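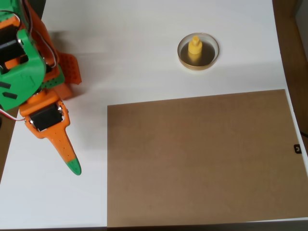 I went along to the Godoy open day mostly for the free coffee, and came home wanting a robot arm. So this is a review of the Gimier kit, based on one long afternoon of watching it and one very happy turn at the controls!

Solange Frota was running the demo table and let us all crowd in. The printed parts are loud (green and orange, like a packet of sweets) and I loved them straight away. If one snaps you print another, and Solange says she's had to do that with a finger already. The screws are easy to get at too - no hunting about inside a casing.

My go was moving a little yellow peg. I had 3 tries and made a mess of the first two, then got the feel for how slowly it likes to be driven. Rush it and the arm wobbles at the end of each move, and you have to wait for it to settle. The long finger is good for nudging things along a table, less good when you want a firm hold.

My grumbles are the wires, which I'd want to tie back before letting my nephew near it, and the instructions. The booklet is 18 pages and the wiring gets one of them. Solange reckons on roughly 14 hours to build it, and I'd be slower.

Would I buy one? Yes, but I'd ask somebody patient to help with the wiring. Four stars.

Recent reviews
Cavberg folding workbench
Nidodov soldering iron, six months on
Label makers for messy sheds

Comments

Radomir Georgiev: Mine wobbled as well until I tightened the base. Worth a try.

Everaldo Barros: Is there another open day planned? I missed the April one too.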